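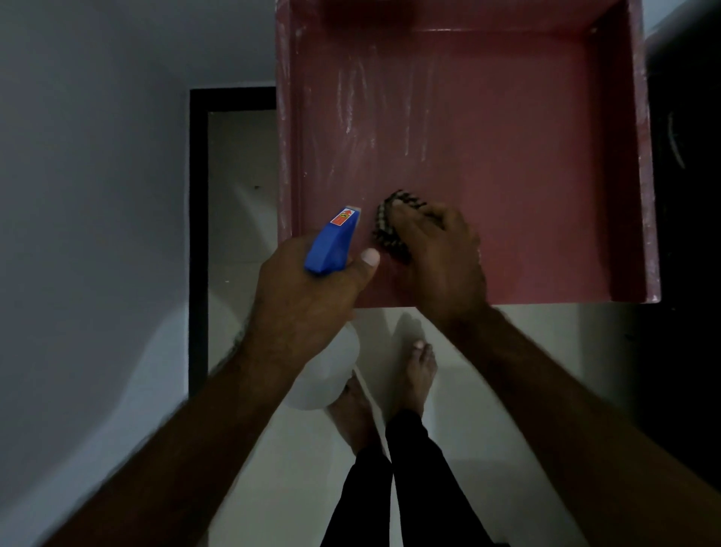 Getting a Bakery Found Online: My Summer Project Report
Tamara Tudose, Local Marketing Practicum
2023-09-05

So my project was to take one small business in Firkinholm and see if I could get more people nearby to find it, with no ad money at all. I picked Clorkus, the bakery on the corner by the bus loop, mostly since I already buy my lunch there and Fermín Rivadeneira (the owner) had once complained to me for a whole lunch hour about his website. He said yes before I'd finished asking!

What I started with

The bakery had a website from years ago, a business listing with the wrong closing time, and an email newsletter that went to 318 people whenever Fermín remembered it. The listing called the place a "restaurant," so it hardly ever came up when I searched for bread or cakes from my phone. Two of the review sites had the old phone number. One had the old address, across the river in Bindesberg, where the shop hasn't been since before I started high school.

My instructor, Ms. Song, told me to write down every number before I touched anything, and I'm glad I listened. In the month before I began, the listing was viewed 876 times and 58 people tapped for directions. I put both in a spreadsheet and then spent a whole weekend making the spreadsheet pretty, which I do not recommend.

What I did

Week one was all cleanup. I fixed the hours, changed the category, and made the name, address and phone number match everywhere I could find them. This is boring work and it took way longer than I planned – one directory wanted a utility bill faxed to them. Faxed! Ha-neul Ko at the copy shop let me use theirs.

Week two I rewrote the listing description. My first version was full of words like "artisanal" and Fermín crossed them all out with a bread-order pencil. We ended up with plain sentences that say what he sells, which street he's on, and that you can order a birthday cake two days ahead. I also added a page to the website just for cake orders, because that was the question people kept calling about.

After that I moved on to reviews. We printed a little card with a short link and put one in each cake box. I had wanted to offer a free cookie for a review, but Ms. Song pointed out that review sites don't like you paying for reviews in any form, cookies included, so that idea went in the trash. Fermín answered every review himself. I only fixed his commas.

The last piece was the newsletter. In-ho Min, who was my partner for the data part of the class, set up a simple schedule so it goes out every other Thursday morning. We kept it short: what's new, what's almost over for the season, and a link to the cake page. We sent it through a mailing service called Yang, and I never did get the hang of its templates, so every issue looks a tiny bit different. I've decided that's charming.
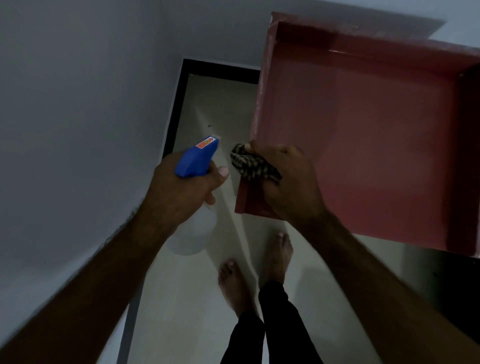 What happened

In August the listing got 2,227 views. I checked that number three times and then texted it to everybody I know. Part of it has to be the category fix, and part of it is probably that the street fair was on that month and lots of people were out looking for something to eat. I can't split those two apart, and In-ho is right that I should have set up the project so I could.

Direction taps went up too, but I changed the date range in the middle of the project and didn't save the first export, so I'm not going to claim a figure for that. The cake page was the nice surprise. Fermín says the phone is quieter in the mornings now and that people who call have already picked a size.

What I'd change

I did too many things at once. If I had fixed the category and then waited a few weeks before touching anything else, I could say a lot more about what worked. I'd also ask customers at the counter how they found the shop – just a tally sheet by the register would do it. We talked about it and then never got around to it.

The logins are all in Fermín's name, and I left him a two-page sheet on how to change holiday hours. He's keeping the newsletter going through the fall, and I've said I'll still do the commas.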